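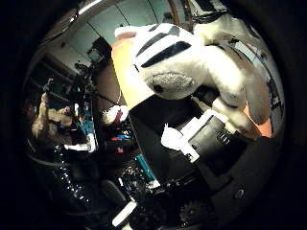 Lelolero opens sorting service for soft toys

12 Feb 2022

Lelolero, the toy refurbishing firm based in Rarbridge, has begun taking bookings for a sorting service that uses robot arms to handle second-hand soft toys. Charity shops, nurseries and toy libraries can send in mixed boxes and have the contents returned in separate bags, graded by condition and size.

The service runs on arms fitted with the Forix gripper kit, which is made by Pintér and went on sale last year. Each kit has a two-fingered gripper, a small camera that sits close to the fingers and the software that decides where to take hold. Lelolero has 9 of the kits at its Rarbridge unit, with 7 in daily use and the others kept for training and spares.

Soft toys have been awkward work for machines. They change shape when squeezed, long fur hides the seams, and a toy lying on its face looks nothing like the same toy lying on its back. Most sorting firms that deal in textiles still pull them off the line by hand. Lelolero did the same until last spring, when it started trials with a single arm.

Under the new service, a box is tipped into a shallow tray and the arm takes out one toy at a time. The toy is held up and turned so that the camera can get a close view of the head, limbs and back. Staff at a screen see the same view and can overrule the grade. Anything with a loose eye, an open seam or a missing label goes into a separate bin and is looked at by a person before it leaves the building.

The firm says the arms are slower than an experienced sorter on small boxes and catch up on large ones. In the last month of the trial the unit handled 2000 toys. The commonest fault was a dropped toy, usually one with very slippery fur or a heavy bean filling in the feet. White and pale toys also gave trouble at first, as the software lost the outline against a light background. Pintér has since supplied an update, and Lelolero says it is happy with the results so far, though it still checks pale toys twice.

Customers can choose between two levels of service. The basic one covers sorting and grading only. The fuller one adds a surface clean, a brush and a new paper tag. Neither includes repairs, although toys set aside for open seams can be passed to Lelolero's sewing room at an extra charge. Boxes are normally sent back within 14 days of arrival. Prices depend on the size of the load and are given on request.

Some things are not accepted. These include toys with batteries that cannot be removed, toys filled with polystyrene beads, and anything damp. Puppets can be sent but are sorted by hand, as the fingers of the gripper tend to go inside them. Very large toys are also left out for now because they will not fit the tray.

Buyers who want the equipment for their own premises can order the Forix kit from Pintér directly. It bolts on to several common makes of arm, and the fingers can be changed without taking the gripper off. The arm itself is not part of the kit. Pintér also offers a day's setup on site, and Lelolero will show the system at work to anyone thinking of buying. Visits have to be arranged beforehand.

Reports from the first customers have been mixed but mostly good. A toy library that sent several boxes during the trial said the grading was stricter than its own and that it had to ask for some toys to be put back in the better bag. A charity shop group was pleased to get its stock back already split by size, but would have liked the bags to be marked more clearly. Lelolero has since changed to larger printed labels.

The firm plans to add a second tray in April, which would let it take in cushions and baby blankets as well. It is also looking at a collection round for customers in and near Rarbridge, who at present have to bring boxes to the unit or pay for a carrier. Bookings for the toy service are open now through the Lelolero website, and new customers are asked to send one trial box before agreeing to a regular order.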